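How to record a T-shirt fold with two hand-held grippers

5 min read

I joined our robotics club in November and got put straight on folding, so these are my notes for anyone starting on the Skarnent project this term. You'll want a T-shirt, a pair of hand-held grippers and a bit of patience (more than I had, anyway!).

1. Smooth the cloth over the table first. Small wrinkles are fine, but a big ridge will catch the fingers.

2. Park any spare grippers along the far edge, well out of your elbow room.

3. Switch both grippers on and start a new session in Flomon, which is the logging program we all use. Name the session after your shirt or you'll never find it again.

4. Pick the shirt up by the shoulders, let it hang for a moment, then lower it slowly. Hem first - it lands much flatter that way.

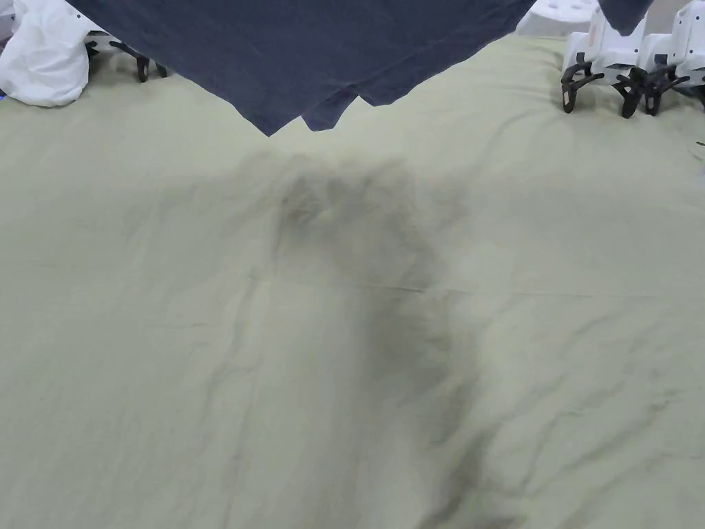
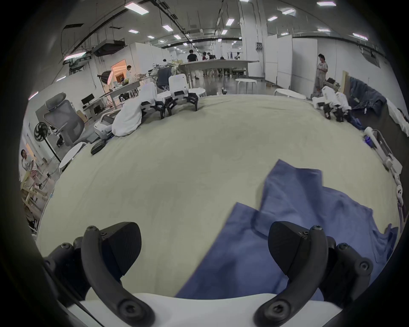
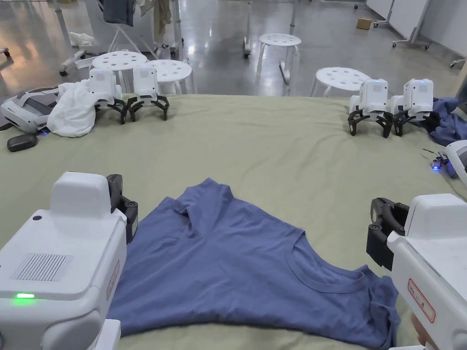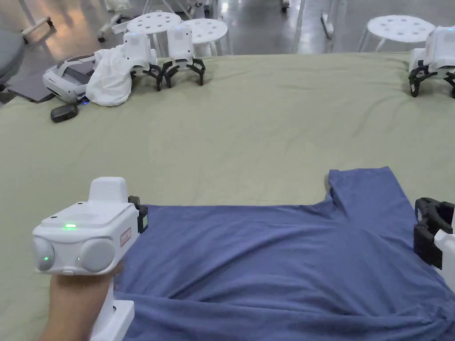

Shirt practice on the green cloth. In the last one it's laid out flat.

5. Sleeves next. Close one gripper on the cuff, lift just enough to clear the table and bring it over to the middle. Do the other side the same way. I used to pinch far too much fabric and drag the whole shirt along with it, so go for a small bite near the edge.

6. Fold the bottom up to the collar using both grippers together. Keep them level and go slower than feels natural, the logger really doesn't like jerky wrists.

7. Let go, back both hands away and only then stop the recording.

If a fold goes wrong, shake the shirt out and start a fresh take. We do keep the messy ones, but tag them as "retry" so they don't get mixed in with the good runs. The club had 418 clean folds when I wrote the first version of this page and we're on 516 now, which I'm quite chuffed about!

Towels are next on my list - they've got no sleeves, so how hard can it be?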